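Okay, so we need people again! I help run the trial program for the Pranis, our hand-held gripper kit, and the January round is open as of this morning.

Quick version if you're new to us. The Pranis is a pair of grippers you hold, one in each hand, and you use them to do ordinary stuff: fold a cloth, move a cup, put things back in a box. What you do with them is what the robot arms learn from later. We sell the kit to labs and small shops, and before the next version ships I want it in the hands of folks who have never touched one. Engineers are welcome too, but I already know what engineers complain about (the cables, mostly).

**What you'd be doing**

- Short tabletop tasks at our Dunstan Street space, standing up, with breaks whenever you want one
- Telling me what hurts, what slips and what's annoying, out loud, while you're doing it
- Filling in a form at the end, which I promise I've made shorter than last time!

You'd come in for 2 sessions, and we pay $150 for each. Mornings start at 9, afternoons at 1:30. If you can only make one, write anyway and I'll see what I can do, but people who can do both go to the top of the list.

**Who can apply**

Anyone 18 or over who's okay being on their feet and can squeeze a trigger for a while. Left-handers, please, please apply. Same goes for people with small hands, because the Tilley grip (our new handle) is supposed to fit you and I'd like to hear it from you. Wear closed shoes. Glasses are fine.

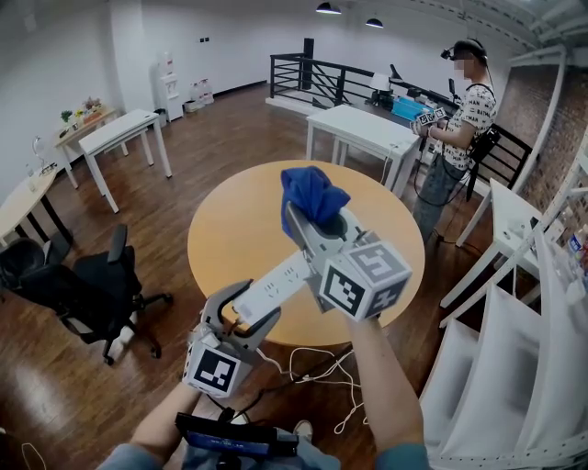

*Evico*

Most of the tasks happen at a table like the round one, with a gripper in each hand. Cloth is what everyone asks me about, and yes, you'll get some cloth. You may be sharing the room with somebody else doing their own thing.

To apply, send a couple of lines about yourself to trials@pranis.example and tell me which hand you write with. No résumé needed. I answer everybody, sometimes slowly.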